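The Slow Art of Falling Over

Jul 6, 2018

The Pruststead Judo Club meets above a tyre shop, and for the first fortnight you can smell it. After that you stop noticing, partly because you've adjusted and partly because you spend most of the hour with your face in the mat.

I signed up in January, on the strength of a New Year's promise I'd made in front of witnesses. I had pictured throws. What I got was falling. Backward, sideways, forward over one shoulder, and then a special kind of sideways for people who had been doing the first kind wrong. Darius Mägi has run the beginners' class for 17 years and doesn't believe anyone should be thrown until they can land without making what he calls the noise. I made the noise until Easter.

There's a lot of arithmetic in a judo club if you go looking for it. The hall rents by the hour, the mats were bought second-hand from a gym in Grultach that had gone over to spin bikes, and a decent jacket costs more than my last three pairs of shoes. Mägi keeps an exercise book in which he has recorded every adult beginner since he opened. The total stood at 1,176 when I asked. I then asked how many had reached a black belt and he went off to find a mop.

My grading for yellow belt was held in the Tresska leisure centre, a building with the colour scheme of a dentist's waiting room and a kiosk that sells hot chips from ten in the morning. There were 15 of us, and I was the eldest by a margin that made one of the parents ask which child was mine. We bowed and did our falls. A visiting examiner asked me to name a hip throw in Japanese and I gave him, with great confidence, the name of a foot sweep.

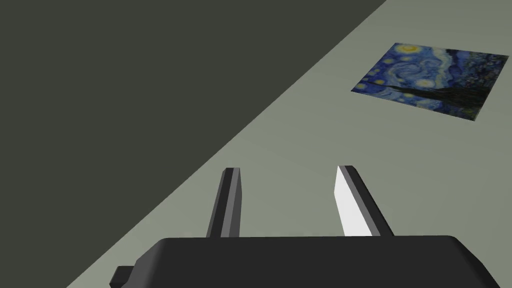
Laine Kütt thinks I'm being too hard on the exam and not nearly hard enough on myself. You can learn the names on the bus, she told me, and if you'd rather look out the window then you've no business sulking about it afterward. Her own trouble was the bow, which she kept doing to the wrong end of the hall.

I passed, by the way. So did everyone, including a boy who cried all through his hold-downs and still wouldn't let go of his partner. The belt comes in a plastic sleeve and is so stiff that it sticks out on both sides like a coat hanger. Mägi says it softens in 2 years. Mine has been through the wash four times, against club advice, and it still enters a room before I do.

The odd thing is the falling. In May I caught my heel on the kerb outside Eglītis, the bakery, carrying a tray of poppyseed rolls, and went over backward in front of the whole queue. Chin tucked, arm out, palm flat on the footpath, a lovely clean slap. I lay there quite pleased with myself and waited for someone to remark on it. A woman stepped over my legs and asked whether I was in line.

The rolls went everywhere. We don't cover rolls until orange belt.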